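The Breakfast Tray Pages
Home > Galleries > Tables and Trays

Welcome, and do pull up a chair! I have been meaning to put this gallery together since July, when my sister came to stay and asked why on earth I owned so many trays (I don't think I own that many, but she counted the cupboard while I was out, and I will leave it at that). The truth is that I love a tray. I love a tray for soup, I love a tray for the mail, and most of all I love a tray for breakfast, with the mug in its own corner and the bowl where your spoon can find it and a napkin that somebody took the trouble to fold.

My grandmother set one every morning at her house in Trerham, always the night before, with the cup turned over so no dust got in it. I set mine in the morning because I like to choose the mug when I know what kind of day it is. There are no rules here, or if there are, I break them by Tuesday.

A few words on the things themselves before we get to the table. For plain everyday trays I like a raised rim, and I like it high enough that a rolling egg thinks twice. Rounded corners are kinder to hips and door frames, and they are much easier to wipe out than the square kind, where the jam goes to live forever. Plastic is fine! I know some of you are devoted to wicker, and I have had your letters, but plastic goes in the sink and comes out again and asks nothing of you.

For bowls, I have a soft spot for anything with a dark rim around a pale inside. Oatmeal looks like something in a bowl like that. And for cloths, navy, navy, navy. It forgives coffee, it forgives blueberries, and it goes with every dish I have ever brought home from the Aguirre church sale, where I once paid 87 cents for a butter dish and have felt guilty about it ever since.
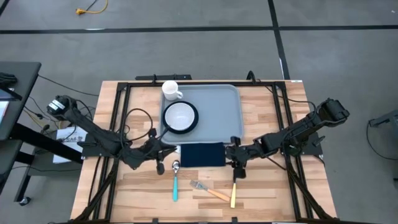 Gray tray, white mug, and the navy-rimmed bowl, with a folded navy napkin just below. The spoon has a turquoise handle and the fork a pale yellow one, and I could look at those two colors on butcher block all morning.

I get more mail about colored handles than about anything else on these pages, so let me say my piece. You do not need a matching set! Buy the turquoise spoon because you like the turquoise spoon. A yellow fork will get along with it perfectly well, and if you have a second yellow handle to lay a little farther over, the whole table looks as if you planned it. My own drawer is a jumble of 6 different patterns, and the only person who has ever complained was a nephew, and he was four, and he wanted the red one.

Where the napkin goes is another matter, and I have been argued with about it at some length. I was brought up with it on the tray, tucked under the fork. These days I am just as happy to see it folded flat on the table below the tray, especially if the tabletop is a handsome one with those pale and honey-brown strips. It leaves half the tray free for toast, and toast needs room, because toast comes with a plate and a knife and usually the marmalade.

One more thing about mugs, and then I will let you get on. Turn the handle to the right if your guest is right-handed, to the left if not, and if you don't know, ask! It's a nice thing to be asked.

If you enjoyed this page, the Grulard teapots are in the next gallery along, and after that come the picnic baskets from the long weekend at Cernison, which run to 149 pictures (I did try to trim them, and then I found more). Notes and tray stories are always welcome through the guest book. I read every one, though I am slow to answer in jam season.

Hazel Esposito

Next gallery: Teapots
Previous gallery: Egg Cups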